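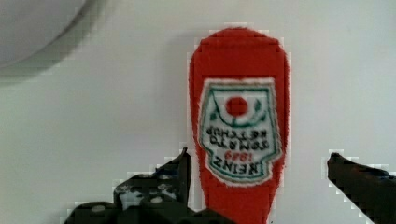

Ticket 4000: Photo uploads stall at 15 percent
Product: Plisell Gallery, desktop uploader
Status: Open
Reported by: Gebremedhin Assefa

I have a folder of 199 pictures for the Lotolach recipe pages. The uploader takes the first 8, gets to 15 percent and sits there. No error. The log says "queue healthy", which I find hard to believe.

Tried so far:
Restarted the uploader. Same.
Cleared the cache as the help page says. Same, and it lost my captions.
Moved from wifi to a cable. Same.

Reply from Weldu support, 10:40
Thanks for getting in touch. This is usually a slow connection. Please run a speed test and try again with smaller files.

Gebremedhin Assefa, 11:25
I doubt it. The same folder went up to our old Bekley account this morning over the same line. I also shrank every file to half size and it still stopped after the eighth. Picture nine opens fine in everything else I have.

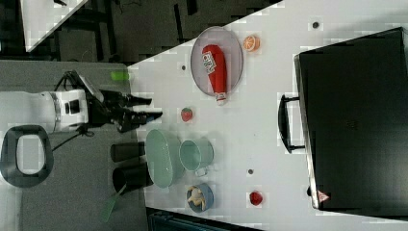

Strawberry on the white table

Reply from Weldu support, 13:05
We uploaded picture nine on our side without trouble. Could you rename the file and remove any spaces?

Gebremedhin Assefa, 13:50
Renamed. No change. Then I took picture nine out of the folder altogether and it stopped after eight again — so I don't see how the file can be to blame. It looks more like a limit on the account. Was one added with the October update? The release notes only say "improved reliability".

Reply from Weldu support, 15:30
Passed to the accounts team. Please leave the uploader installed and don't clear the cache again.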